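Visa and Entry Documents Officer
Losance Travel, Hoani office
Full time, fixed term to the end of November, with the possibility of extension

Losance Travel arranges group and independent journeys for clients departing from Australia and New Zealand. The company invites applications for the position of Visa and Entry Documents Officer, based at its Hoani office. The successful applicant will join a team of 16 and report to the Manager, Client Documentation.

The position

The Officer is responsible for the preparation and lodgement of visa applications on behalf of travellers booked on the company's escorted programmes, including the Tadier rail journey and the Pletetti walking tours. Duties include:

Checking passports for validity, blank pages and condition
Advising clients in writing of the documents required by each consulate
Preparing, copying and lodging applications by post, by courier and in person
Maintaining accurate records of every passport held in the office
Responding to client enquiries within one business day

The Officer will manage up to 58 open applications at a time during the busiest months. Occasional travel to consulates interstate is required and is paid for by the company.

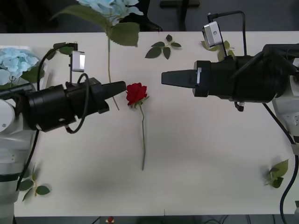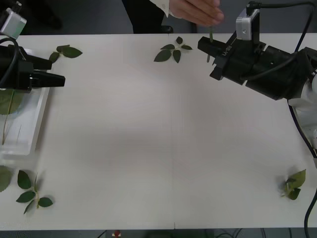
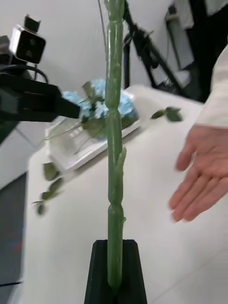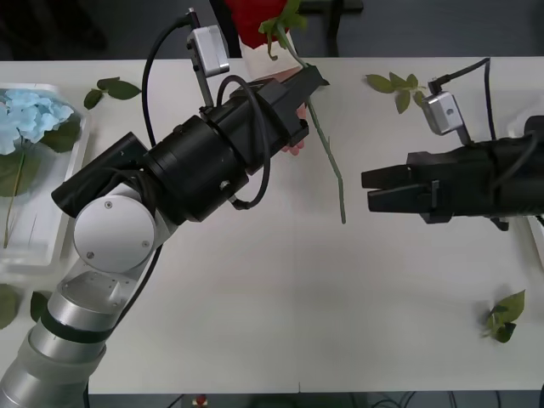
Applicants must be familiar with the entry conditions that apply to travellers as well as the rules on what they may carry. Officers answer a good many questions on quarantine and customs declarations, and clients are often unsure how these apply to small personal items. A client may ask whether a long-stemmed red rose, such as the one lying on the white table in the first picture, may be brought home in hand luggage, and must be told clearly that fresh flowers and other plant material are to be declared on arrival. The Officer is expected to refer clients to the relevant authority in any case of doubt and to keep a copy of the advice given.

Selection criteria

Essential:
At least two years' experience in a travel agency, consular office or similar workplace
A high standard of written English
Demonstrated accuracy in handling personal documents
A current driver's licence

Desirable:
A working knowledge of Portuguese, Spanish or French
Experience with group bookings

Conditions

Ordinary hours are 8.30 am to 5 pm, with an unpaid lunch break. Leave may not be taken during the final 21 days before a group departure for which the Officer is responsible. Staff are entitled to discounted travel on company programmes after six months of continuous service.

How to apply

Applications should consist of a covering letter of no more than two pages addressing the selection criteria, a current résumé and the contact details of two referees. Please quote position number 1729 in all correspondence. Applications may be lodged through the Careers page or left at the front counter of the Hoani office during business hours. Shortlisted applicants will be asked to complete a short written exercise before interview.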